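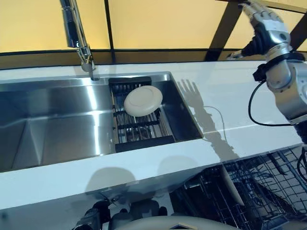 6.2 What housemates meant by "done"

We had gone into the interviews expecting to hear a good deal about fairness, and we did hear about it, but the word that kept coming back to us when we sat down with the transcripts was a much smaller one. People told us that the dishes were done, or nearly done, or "done enough for a weeknight," and it took us longer than we would like to admit to notice that they were describing quite different states of affairs. For one tenant in the Munasinghe building, done meant that everything had been washed. For the woman across the hall from her, washing was only the beginning, and nothing counted until it was back in the cupboard and the cloth had been rinsed and hung up. Both of them had been living with housemates who used the word the other way, and both described the resulting arguments with a good deal of humor and, we thought, a little leftover hurt.

The six households in the Zumonham sample were each interviewed twice, first together and then one person at a time. We had worried that the group interview would flatten the disagreements, and to some extent it did. In the joint sessions people were generous to one another and tended to speak of "the system," as though it had been handed down by a landlord. It was in the individual sessions that the system came apart into habits. One young man explained that he always left his own plate to drain overnight as a courtesy, so that nobody would be kept awake by the cupboard doors, and his housemate, speaking to us the following afternoon, brought up the same plate as proof that he could not be bothered to finish anything.

Mitali Seneviratne, who carried out most of the individual interviews, kept a separate notebook of moments like these, and we have leaned on it heavily. She noticed early on that people seldom complained about the amount of work. They complained about where it stopped. A chore left at a point that made no sense to the listener was heard as a chore abandoned, whereas one left at a familiar point, even a fairly early one, was hardly mentioned. We have come to call this the resting point of a task, and we use the term from here on for the stage at which a person feels free to walk away with a clear conscience.

Resting points turned out to be surprisingly old. When asked where theirs had come from, most people began talking about a parent or a grandparent, or about a first apartment, and very few could remember ever having decided on it. Several were a little embarrassed to hear themselves describe a rule they had never said out loud to anybody they lived with. Written chore charts did not help much here. Two of the households had been using Zukorix, a shared scheduling app, and both had stopped by the time of the second interview. Their charts said who and when, and said it clearly, but the entry itself read only "kitchen," and each person filled in the rest from memory.

We also want to say something about the rooms themselves, as readers of an earlier draft kindly pointed out that we had written about kitchens as if they had no walls. The tenants cared about surfaces and about light. A long pale counter was spoken of fondly by some, who liked to see at a glance that it had been wiped, and with real weariness by others, for whom it was one more thing that showed every crumb. Light behind the sink came up too, usually when people were talking about the late evening, and it seemed to soften their idea of what still needed doing before bed. Figure 2 shows a counter and lighting of the general sort they had in mind.

Figure 2. Faucet at the back rim of a sink, with a long white countertop and backlit yellow panels.

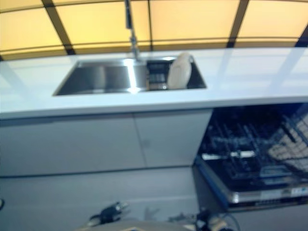 6.3 Talking about it afterward

Civbridge, the housing association that helped us reach the tenants, asked whether we could turn any of this into advice for people moving in together. We were hesitant, and we still are, given how small the sample is. What we can report is that the households which seemed most at ease in the second round had at some point had a rather dull conversation about endings, often by accident, while standing in the kitchen with something else on their minds. One group had come to theirs through a disagreement over a frying pan that was soaking when guests arrived in May. They still did not share a resting point, but each of them could now tell us what the others' were.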